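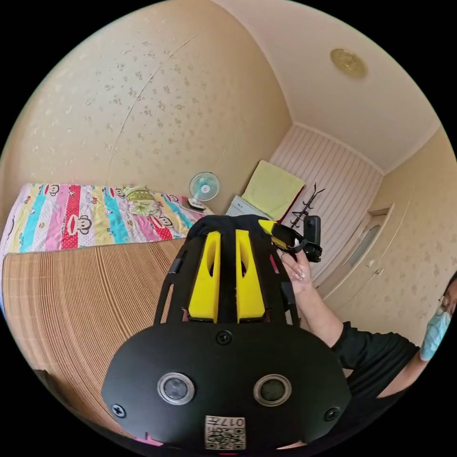
A small bedroom gets stuffy fast once the nights warm up, and most of the fix is in how the bed is made and where the fan goes. These steps are for changing a room over from winter to summer bedding. I do mine in May, and it takes one morning if the washing is done the day before. You don't need to buy much. A thin striped bedspread, a bamboo mat and a small desk fan near the bed will do most of the work, and the coat rack can stay where it is against the back wall.

What you need

A light bedspread or cotton blanket
One fitted sheet, cotton
A bamboo mat with thin slats
A small fan
2 large storage bags with zippers
A soft brush, a cloth and a bowl of warm water
White vinegar

Step 1. Strip the bed

Take everything off, including the mattress pad. Heavy comforters go in a pile by the door. Check the care label before washing, as some fillings can only be dry cleaned. If yours can be washed, use the largest machine you can get and leave room for it to move. I use the laundromat on the corner because my own machine can't spin a wet comforter.

Leave the mattress bare for at least a couple of hours with a window open. Vacuum the top and the seams, then turn it head to foot. If it's the kind with a pillow top on one side, don't flip it over.

Step 2. Clean the bamboo mat

A mat that has been rolled up all winter will have dust between the slats. Unroll it outside or in the bathtub and go over it with the soft brush, working along the slats. Brushing across them pulls at the stitching.

Mix 200 ml of warm water with a spoonful of vinegar. Wring the cloth out until it is only damp and wipe both sides. Don't soak the mat. Stand it on end in the shade until it is dry all the way through – overnight is safest. Direct sun makes the slats brittle, and they start to snag.

Run your palm over the whole thing when it's dry. Any splinter you can feel will catch on a sheet or a leg. Fine sandpaper takes care of it. I used 300 grit the last time and it left a smooth edge.

Step 3. Decide how to use the mat

You can lay it right on the mattress and sleep on it, or put it over the fitted sheet with a thin cotton sheet on top. The first way is cooler. The second is easier to get used to, and it's what Larysa Melnychuk does at her place after finding slat marks on her arms every morning. If the mat slides, tuck a strip of rug gripper under each end.

Don't fold it. Roll it when you need to move it, slats facing out.

Step 4. Make the bed

Fitted sheet first, pulled tight at the corners. Then the mat if you're using it there, then the bedspread. Let the spread hang evenly on the open side. One pillow per person is enough in hot weather. Extra cushions hold heat and end up on the floor anyway.

A busy pattern is a good choice for a bed that also gets used as a sofa during the day. It hides wrinkles and small stains between washes. Wash it at 40 C with similar colors, and inside out if it has printed figures or lettering on it.

Step 5. Place the fan

Unplug the fan and wipe the guard front and back. If the guard comes off, wipe the blades too. Dust on the blades makes a fan noisy.

Set it on something flat and steady, a little higher than the mattress, and aim it past the bed toward a wall or door so the air moves around the room. Air blowing straight on your face all night will dry out your throat. Keep the cord away from the walking side, and keep towels and loose cloth well clear of the back, where the air goes in.

Step 6. Store the winter things

Everything must be completely dry before it goes into a bag. Fold comforters loosely in thirds. Vacuum bags save space but they flatten down filling, so I use plain zippered ones. Write the contents on a piece of masking tape and stick it on the end that faces out.

Notes

Ho-yin Liu asked if a bamboo mat can go on a memory foam mattress. It can, but it will dip where you lie, and narrow slats bend better than wide ones.

For a musty smell that won't go away after wiping, sprinkle baking soda on the mat, leave it for an hour and vacuum it off.

Updated June 24, 2021: added the sandpaper grit.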